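Pumora good practice project: progress report, November

Hello all. Slightly longer than last time, as a fair bit has moved and a couple of things need a decision from you before we spend any more of the Ziment money.

Quick recap for anyone new to the list. We're writing a set of working rules for small robot arms used at table height – the sort that sit on a bench in a college or a small workshop and move parts about. The rules cover how the work area is laid out, how fast the arm may go near people, what gets written down, and who may change a program once it's been signed off. Brarngate is our first trial site and Qin is meant to be the second.

Where we've got to

Draft 3 of the rules went out at the end of last month. I'd hoped for a handful of replies and got 283 separate comments, so thank you (I think!). A lot of them were about wording. People really don't like "should", and having tried to apply my own draft I've come round to their side. If we mean "must" we'll say "must", and anything softer goes in the guidance notes at the back, where it can't be mistaken for a rule.

The section that got the roughest ride was the one on clearances. I'd written that loose items must be kept out of the arm's path, and several people asked, quite fairly, what counts as loose. A block waiting to be picked up is loose by design. So the new wording splits things into three: items the task needs, fixtures that stay put, and everything else. The last lot come off the surface before the arm is switched on. Feels obvious now, took me two weeks.

Simulation first

The biggest change since the summer is that every task now has to be run in simulation before it goes anywhere near a real arm. We've set the bar at 200 clean runs, with the start positions of the parts shifted a bit each time. A clean run means no contact with anything the task didn't ask for and no joint going past its limit. One bad run and the count goes back to nought, which has caused some muttering at Brarngate.

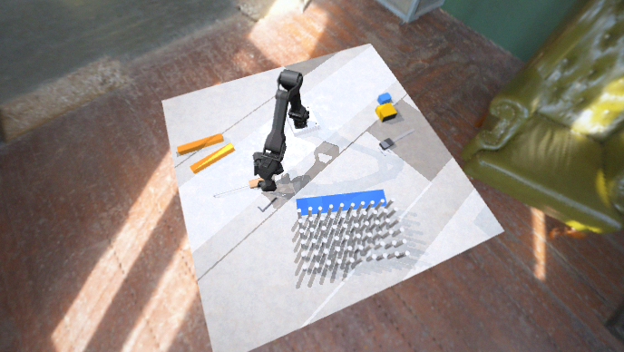 Simulation render: Pumora project, tabletop parts layout. Free to reuse with credit.

I like this layout for testing the rules because it's awkward. There's a dense block of upright pegs with the arm's base not far behind, coloured bars and blocks spread out towards the edges, and a small L-shaped tool lying right under the gripper. Under the old wording you could argue that tool was fine where it was. Under the new wording somebody has to say whether the task needs it, and put their initials next to the answer.

The lighting matters too. We've added a rule that simulated runs must include strong sunlight and hard shadows as well as nice even light, and that the lighting used goes in the log. Plenty of the comments came from people whose benches are next to a window and who have had trouble with glare. I've asked for blinds to go on the site checklist as well, though that's a "should" for now.

Speed and handover

The speed rule stands at 60 per cent of the arm's rated maximum for any first run on real kit, with one person watching and a hand free for the stop button. I was asked to raise it and I've said no for the time being. We don't have enough real runs logged to back up a higher figure, and I'd sooner be a bit slow than have to write you a different sort of report.

Handover between shifts is the weak spot. The form is too long, so people fill in the top half and leave the rest. I've cut it to a single side and the new version is being tried out now at Brarngate. First impressions are decent – it gets finished, at least.

What hasn't gone well

Qin is behind. Their bench arrived with the wrong mounting holes and the replacement plate has been slow to turn up, so they've only done the simulation half. I've moved their training session back and kept the room booking, so no cost to us yet. The glossary is also late, and that one's down to me.

Money

We're over the line on simulation time and under it on travel, and the two very nearly cancel out. I'd like your OK to move the travel leftover across to simulation. It doesn't change the total.

What I need from you

A yes or no on moving the travel money, and a view on whether draft 4 goes out for open comment or only to the trial sites. My vote is open comment, though I may regret it when the replies come in. Next up for me is the glossary, then the section on who can change a signed-off program.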